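Cabbages splitting in the garden, and can I store the rest?

Posted in Vegetables and Herbs

Vicente Durán
I planted two rows of green cabbage this spring, my first time growing it. Everything looked good until last week. We had a long dry spell, then two days of heavy rain, and now three of the biggest heads have cracked open across the top. The others are firm and look ready, but I can't eat that many at once and my refrigerator is small.

What I want to know is whether the split ones are still safe to eat, whether I should pull the rest now or leave them, and how people keep cabbage without a real root cellar. I have an unheated back room with a cement floor that stays cool but not freezing. I'm in Pradby if the climate matters. The seed packet just said "green cabbage, early," so I don't know the variety.

Afaf Chamoun
The split ones are fine. Cut them today or tomorrow, trim off anything brown or slimy, and use them first. Once a head is open, bugs and rain get inside and it goes downhill fast. I shred mine and make slaw or freeze it for soup. Blanch it for a minute and a half before freezing or it gets a strong smell.

Splitting happens when the roots take up a lot of water after being dry. The inside of the head grows faster than the outer leaves can stretch. If the others are firm all the way through when you squeeze them, I would harvest. If you want to buy a little time, grab the head with both hands and give it a quarter turn. You'll feel some roots tear. That cuts down how much water it takes up, and I have held heads in the garden another week or more that way. It doesn't work on every plant.

For storage, leave the outer wrapper leaves on and don't wash anything. Cut the stem with a couple of inches left. Some people pull the whole plant and hang it upside down by the root, which I did for years when we lived out near Doltolton and had a shed with rafters.
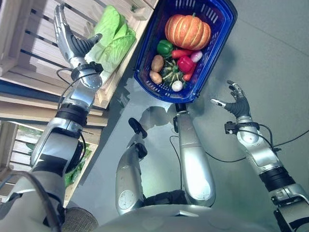 Air is the main thing. Heads that touch each other start to rot where they touch, and one bad one will spread to its neighbors. Check them every week or so and peel off any leaves that have gone yellow. Keep them away from apples and pears, which give off a gas that makes cabbage turn yellow and drop its leaves. The smell will get into other things too, so I wouldn't keep them next to anything you care about.

I have to be honest about the variety, though. Early cabbage doesn't keep very long wherever you put it. You might get a few weeks out of it in a cool room. The ones that last into winter are the late types with very dense heads, planted in June or so and cut in the fall. Try that next year if you have the space.

Nattawut Duangkaew
just make sauerkraut. 2 percent salt by weight, pack it in a jar, keep it under the liquid. cracked heads work as well as whole ones

Marcelino Quintana
I agree with most of what Afaf said. One thing to add — don't pull out the stumps after you cut. Leave the stalk and the bottom leaves in the ground and cut a shallow cross in the top of the stump. Mine usually grow a few small heads the size of a tennis ball. They aren't much to look at but they taste the same.

Also, mulch next time. I put down straw when the plants are small and water on a schedule when it doesn't rain, and I have had very little splitting.

Vicente Durán
Thanks, everyone. I cut the three cracked ones tonight and twisted four of the others. The rest are going in the back room. I'll try the stump thing too.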